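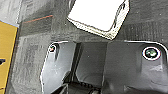 3.2 Collecting the demonstrations

All examples used to train the Skorside policy were gathered by hand, with an operator guiding the arm through a full pick and place while the wrist camera, the head camera and the joint positions were recorded together. We call one such recording an episode. An episode starts with the gripper open and above the work surface, and ends when the operator has let go of the object and moved the arm clear. Nothing was recorded between episodes, so resetting the objects does not appear in the data.

Two operators did the collecting. Esperanza Cantero had worked with the arm before and Marcelino Cordero had not. We kept their episodes apart in the logs so that we could later train on either set alone (Section 5.3). Both were given the same one-page instructions and a practice period of 50 episodes, which were thrown away. After that they were left to choose their own grasps. We did not ask them to copy each other, and in the early sessions they plainly did not: Cantero tended to come in from above and close slowly, while Cordero came in at a slant and often stopped once or twice on the way to check his position.

Sessions lasted from the morning until early afternoon, with the operators swapping at a fixed time. We tried longer sessions in May and gave them up. The share of episodes marked as poor rose towards the end of the day, and the operators said they had stopped noticing small slips.

3.3 Objects and layout

We wanted objects that differ in how they behave when held. Soft toys bend and squash, and can be picked up from almost any side. Books are stiff, slide against each other, and can only be gripped across the spine or by a corner. Small boxes fall between the two. The layout was changed after every episode, but only by moving things that were already out. The full set was changed less often, at the start of each session.

The storage side of the task uses an open wire shelf unit. Wire shelving is harder than a solid board in two ways. The corners of a box can catch on the grid, and the wall and floor show through it, so the camera sees a busy pattern behind and beneath whatever is resting there. We kept it for this reason. 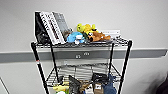 Figure 2. Shelf unit with books, plush toys and boxes, seen from the head camera.

Objects on the top shelf can be reached without the arm passing between the posts. The lower shelf is a different matter. The operator has to bring the gripper in under the upper grid, and the view from the head camera is partly blocked for most of the reach. The wrist camera helps at close range, but its lower part is taken up by the gripper's own body, and it tells the operator little about how near the arm is to a post. We therefore treated the two shelves as separate conditions and noted the shelf in the log for each episode.

Books were allowed to lean. An early plan was to stand them upright between supports, as in the Wilby task set, but this made the grasp the same nearly every time and the trained policy then failed as soon as a book tilted. With leaning books the first contact often shifts the neighbour, and the operator has to adjust. We left these adjustments in. An episode was not marked down because something else moved, provided the chosen object ended up where it was meant to go.

3.4 Labelling and removal

Each episode was given one of 3 marks by the operator straight after it ended: good, usable or poor. A good episode had one clean approach and one grasp. A usable episode included a failed grasp or a correction but reached the goal. Poor episodes were those in which the object was dropped out of reach, the arm struck a post, or one of the streams was missing. Poor episodes were kept on disk and left out of training.

The marks were then checked by the other operator, who watched the recording without seeing the first mark. Where the two did not agree, the lower mark was used. Most of the disagreement was between good and usable, and most of that concerned short pauses. Cordero counted a pause before closing the gripper as part of a normal approach and Cantero did not. We settled on a limit of 2 seconds, after which a pause made the episode usable at best, and the earlier marks were gone over again with this rule.

We also wrote a short text label for each episode, giving the object, the shelf and the goal. Labels were typed freely at first. This gave us seven different ways of naming the same soft toy, and for the main experiments we replaced them with names from a fixed list. The free text is kept as a second field, and we use it only in the test of wording in Section 5.5.

3.5 Recording format

Episodes were stored with Memus, which writes the camera streams and joint positions to one file with a common clock. We made a single change, adding the gripper opening as its own channel. In the standard layout it is stored with the joints and takes on their scaling, and a small opening is then hard to tell from a closed gripper. The Rautiainen baseline expects the standard layout, so we convert the files back before running it.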